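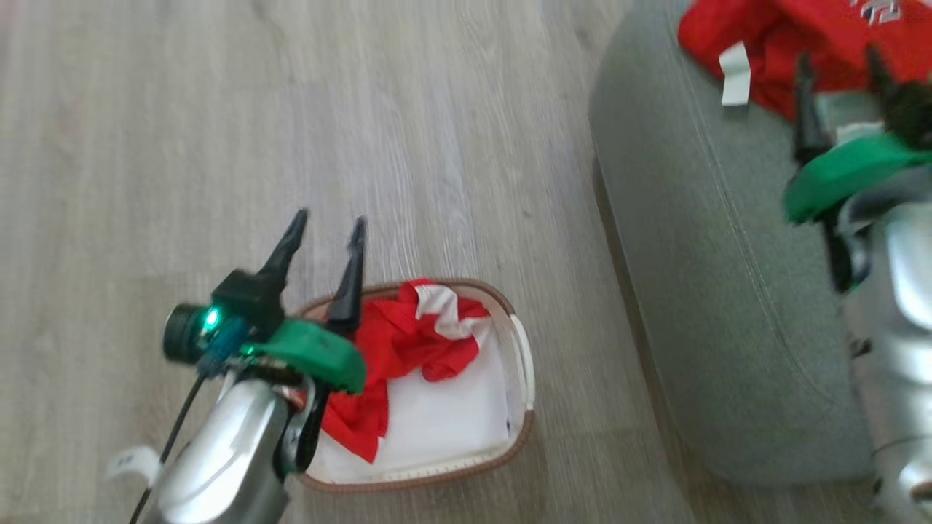

讲稿，10/02/2019 修订。上次讲超时了，这一版砍掉了电镀那一段，全部时间留给抽屉滑轨。括号里是给自己看的。

# 抽屉滑轨：从钢带到手感

## 开场

（先别放片子，拿样品。把Zumov的三节轨直接拉开，让前排听声音。）

大家早上好！先请各位听一下这个声音。就这么一下，从头拉到底，再推回去。做五金的朋友应该已经听出来了，中间有一个很轻的"嗒"，那是中轨和内轨换步的声音。今天这一场，我想讲的就是这个"嗒"是从哪里来的，怎么把它变小，以及为什么我到现在还觉得滑轨是柜子里最有意思的零件。

我知道有人会说，滑轨有什么好讲的，两条冲压件加一排钢珠嘛。我刚入行的时候也这么想！后来在车间里拆了一个星期的退货，每一副都推拉一遍，才发现同一张图纸、同一批料，做出来的手感可以差那么远。

## 一、先把名词对齐

（这里要慢一点，现场有做采购的，也有做柜体的，叫法不一样。）

- **外轨**：固定在柜体侧板上的那一条。有的厂叫柜轨。
- **中轨**：三节轨才有，夹在中间，负责把行程接过去。
- **内轨**：跟着抽屉走的那一条，也叫抽轨。
- **珠架**：把钢珠隔开、排好的那条带子，有钢的，也有塑料的。
- **行程损失**：抽屉完全拉开以后，后面还藏在柜子里的那一段。

两节轨拉不到底，三节轨基本可以全拉出，这个大家都熟。我想请各位多留意的是珠架。目录上它往往连一行字都没有，可是手感的一大半就在它身上。珠架的孔冲得大了，钢珠在里面晃，拉起来有沙沙声；冲得小了，钢珠转不动，只能在滚道里拖着走，用不了多久滚道上就是一条亮痕。

（举起拆开的那条，灯光打过来可以看见亮痕。传下去让大家摸，提醒一下边上有毛刺。）

## 二、钢带

做滑轨用的是冷轧钢带，滚压成型或者冲压成型。钢带厚度谁都会问，我建议再多问一句：同一卷料，头和尾的厚度差多少？

滚道的形状是靠轧辊压出来的，轧辊间隙调好了就不动了。料一旦厚薄不匀，压出来的滚道就跟着变，钢珠走到某一段会突然紧一下。用户说不清楚是哪里的问题，只会说"这个抽屉有点卡"。你去现场看，它又好好的！这种投诉最磨人。

我们在Hanura那条线上做过一次很笨的事。把一整卷料从头到尾做成滑轨，按顺序编号，一副一副测推拉力，最后画成一条线。一共534副。画出来的那条线特别漂亮（放曲线），前面平平的，到卷尾慢慢往上爬，最后那一小段几乎是翘起来的。那天下午大家围着屏幕看了很久，一张图就把吵了半年的问题讲清楚了。

后来的做法也不复杂：卷尾那一段单独收，改做行程短、载重轻的规格，长轨不用。报废没有增加，投诉少下来了。

（有人问设备多少钱的话，说会后聊，别在台上展开。）

## 三、钢珠和珠架怎么配

这一节是我最喜欢的，讲的时候注意别飘，上次在这里多讲了一刻钟。

滑轨里的钢珠按直径分组。每一组之间差得极小，手指是摸不出来的，只能靠量具。装配的时候，先量滚道，再去挑对应的那一组珠子。听起来很简单对不对？可是好多厂是反过来做的，珠子固定用一种，然后让工人装完以后"调一调"。怎么调？拿锤子敲外轨的边。

敲过的滑轨，新的时候确实顺。问题是滚道已经不直了，受力就那么几颗珠子，抽屉里放满碗碟，几个月以后就开始往下垂。

所以到供应商那里看线，我会先看装配工位上有没有锤子。有锤子不一定就坏，可以问问它是干什么用的，听听人家怎么回答，这一问能问出很多东西。

再讲珠架的材料。钢珠架耐用，声音脆；塑料珠架安静，怕高温。厨房里靠近烤箱的那一组柜子，我个人倾向用钢的。卧室衣柜用塑料的就很舒服，夜里开抽屉不吵人。各有各的好，关键是别混着用，同一个柜子里上下两个抽屉声音不一样，用户会觉得其中一个坏了。 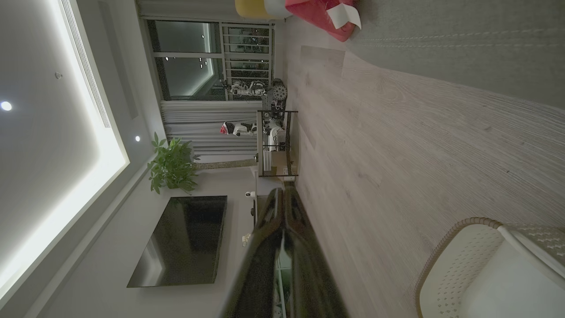
滑轨装好以后，需要定期加润滑油吗？

正常使用的滚珠滑轨出厂时滚道里已经涂了润滑脂，家用条件下不需要另外加油。觉得发涩的时候，先把抽屉取下来，用干布把滚道里的灰和木屑擦干净，多数情况就恢复了。厨房用的食用油千万别往里抹，时间一长会变黏，灰尘粘上去更难推。

## 四、阻尼和反弹

（到这里应该过了一半时间。看钟！）

阻尼滑轨的原理，简单讲就是在抽屉快关到底的时候，有一个钩子把它接住，弹簧往里拉，油缸在后面拖着，一拉一拖，抽屉就慢慢合上了。整个动作里最难做的是接住的那一下。接早了，用户觉得抽屉不听话，推到一半被抢走；接晚了，已经撞上去了，阻尼还没开始工作。

Bowen这款的钩子做成了斜面，接触的时候是滑进去的，声音很闷、很短。我第一次试的时候来回推了十几下，旁边的人都笑我。但是真的好听啊！好的机械声音是会让人上瘾的。

这里有一个大家容易搞混的地方：阻尼和按压反弹，两个功能在机构上是打架的。一个要把抽屉拉住，一个要把抽屉弹出来。能做在一起的产品有，结构会复杂不少，对安装缝隙也挑剔得多。如果柜体厂的侧板精度还不稳定，我的建议是二选一，先把一个做好。

油缸要试低温。冬天仓库里放一夜，第二天早上拿出来马上推，和中午再推，差别非常明显。我们每年一月都专门做一轮，把样品留在没有暖气的库房里，早上第一件事就是去推抽屉，手冻得通红，可是数据特别有用。

## 五、测试：看什么数

（表格放大一点，上次后排说看不清。）

| 样品 | 长度规格 | 推力变化 | 末端下垂 | 备注 |
|---|---|---|---|---|
| Zumov三节轨 | 中 | 小 | 小 | 换步声偏亮 |
| Hanura三节轨 | 长 | 小 | 中 | 卷尾料已剔除 |
| Bowen阻尼轨 | 中 | 中 | 小 | 低温时合拢偏慢 |
| Tendetti托底轨 | 中 | 小 | 小 | 对侧板垂直度要求高 |

这一轮一共抽了694副，测完以后需要拆开看内部的有43副。拆开看，很重要！很多报告只写一个"通过"，可通过和通过之间差得远了。同样走完全部循环，有的滚道还是哑光的，有的已经磨出沟了，再走下去哪一个先坏，一眼就明白。

推力变化这一栏，我请大家盯紧一点。绝对值大一点小一点，用户是会习惯的，人手的适应能力很强。用户不习惯的是变化：左边的抽屉轻，右边的重；今天轻，下个月重。所以我们看的是同一副滑轨测试前后的差，还有同一批里面的离散程度。

末端下垂要在全拉开、加满载的状态下量。有的厂会拉开三分之二去量，数字漂亮很多，看报告的时候记得找一下测量位置写在哪里。没写就去问。

## 六、安装，半个答案在这里

再好的滑轨，装歪了也没用。退回来的货里有很大一部分，零件本身是好的。

几条现场最常碰到的：

1. 左右两条外轨高低不一。用同一块定位模板打孔，别靠卷尺各量各的。
2. 侧板内宽两头不一样，前宽后窄，抽屉推到里面越来越紧。量三个位置：前、中、后。
3. 螺丝头没沉下去，凸出来刮中轨。拉开看一眼有没有划痕就知道了。
4. 柜体还没调平就装抽屉，后面调脚一动，全部白调。

Tendetti那种托底轨，好处是从侧面看不见，抽屉打开非常干净，微调也方便，手拧就可以。代价是对抽屉底部的尺寸要求严，后挡板上那个小孔位置偏了，抽屉就会翘头。我们合作的一家柜体厂改用了定位治具，改完首批做了95个抽屉，一个一个拉开看缝，大家都很兴奋，那种整整齐齐的前面板缝隙，看着真舒服。

（这里可以请一位听众上来，亲手拧一下微调轮，让抽屉面板升降。效果很好，留两分钟。）

## 七、给采购朋友的几句话

索样的时候多要几副，要从不同的箱子里拿。拿到以后别急着装，先竖起来，看中轨会不会自己滑下来，滑得匀不匀。然后平放，慢慢拉，耳朵凑近一点。最后装到真的抽屉里，放上真的重量，用一个手指从边角推，从中间推谁都顺，从边角推才看得出左右晃动。

合同里除了载重和循环次数，把测试长度和测量位置也写上。同一个系列，短的过了，长的未必过，这一条省掉以后容易扯皮。

## 提问时间

样品都放在台子左边，标签朝上，拆开的那几副可以随便摸，毛刺小心。

（备用话题，冷场的时候用：侧板厚度和螺丝长度怎么搭；旧柜子两节轨换三节轨要注意什么；不锈钢滑轨在浴室柜里的表现。电镀的问题请大家留联系方式，资料会后发。）

（收场前记得把Zumov那副收回来，只有这一副是好听的那批。）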